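Storkisitz Rules for Bin Picking

The Storkisitz Rules are a set of good-practice rules for bin picking, the job in which a robot arm reaches into a container and takes out one item at a time. They cover the container, the gripper fingers, the camera at the wrist and the people who work nearby. The rules were first written for a parts warehouse in Storkisitz and have since been taken up by several smaller workshops, partly because they are short (22 rules in the current edition) and partly because they can be read in one sitting by someone who has never programmed a robot.

Background

The first draft was put together by Bujar Leka, a maintenance lead at the parts firm Greco, and Renzo Bellini, who looked after the picking cells at the furniture hardware supplier Furwood. Both had been keeping notes on stoppages. When they compared them, they found that many of the entries had very little to do with the arm or its software. Bins had been set down slightly turned, fingertips had been swapped without a note, lights had been moved for a different job. Of 1772 stoppages in the shared notes, 355 were put down to the state or position of the bin alone – a wonderful find for anyone who likes a problem that can be fixed with a cloth and a pair of corner stops.

The draft was circulated in June and the first edition was adopted at Storkisitz on 12th August. Rules 1 to 9 deal with the bin, 10 to 16 with the gripper, and the rest with people and records.

Bins and lighting

Rule 1 asks that each bin position have fixed stops on at least two sides. Rule 2 asks for one bin model per position. Mixed models are allowed only if the program is told which one is present, as even a small change in wall height moves the safe approach path.

Rule 4 is the one most often quoted: "Look at the bin empty before you look at it full." Before a shift, the arm is driven to its viewing position over an empty bin and the operator checks the wrist camera view. Glossy plastic throws back bright patches of light, and a patch that sits quietly on a bare wall can hide the edge of a part later on. Scratches matter too, as a heavily scuffed wall can give a vision system false edges. The rule doesn't call for scuffed bins to be thrown out. It asks that the reference picture be taken again whenever the wear has clearly changed.

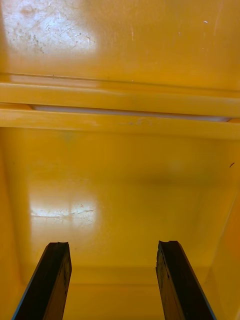
Rule 5 covers debris. Specks of dirt are wiped from walls and floor at the same check, and anything that comes back in the same spot is written down. Rule 7 says that lamps are part of the cell and may not be moved without a new reference picture.

Gripper fingers

Fingers are treated as wear parts. Rule 10 gives each pair a number and a logbook line, and Rule 11 requires both fingers of a pair to be changed together, even if only one is damaged. Leka argued hard for this one! A new finger beside an old one can close off center, and the error is small enough to go unseen for weeks.

Rule 12 sets out what to look for: chipped corners, smooth spots on the gripping face, looseness at the mount. A chip at the tip is not by itself a reason to stop, but it must be noted, and the pair is checked again after 113 hours of running. Rule 14 keeps a clear gap between the open fingers and the bin walls at every taught position, including the corners, where most scrapes happen.

People and records

The last six rules are about who does what. Only one person at a time may hold the teach pendant. Anyone may stop the cell, and no one has to explain a stop before it is logged. Rule 20 asks that log entries be written in plain words, with the bin position first.

The rules do not replace the safety standards that apply to industrial robots or the risk assessment for a given cell, and the opening page says so in bold type.

Reception and use

Furwood uses the full set. The training company Cloltel teaches a shortened form in its beginner course, leaving out the logbook rules, a choice Bellini has criticized in print. Others have asked for a rule on suction tools, which the present edition leaves out entirely. A draft is being tried at Greco – so far it covers cup wear and hose routing, with the section on vacuum checks still to be written.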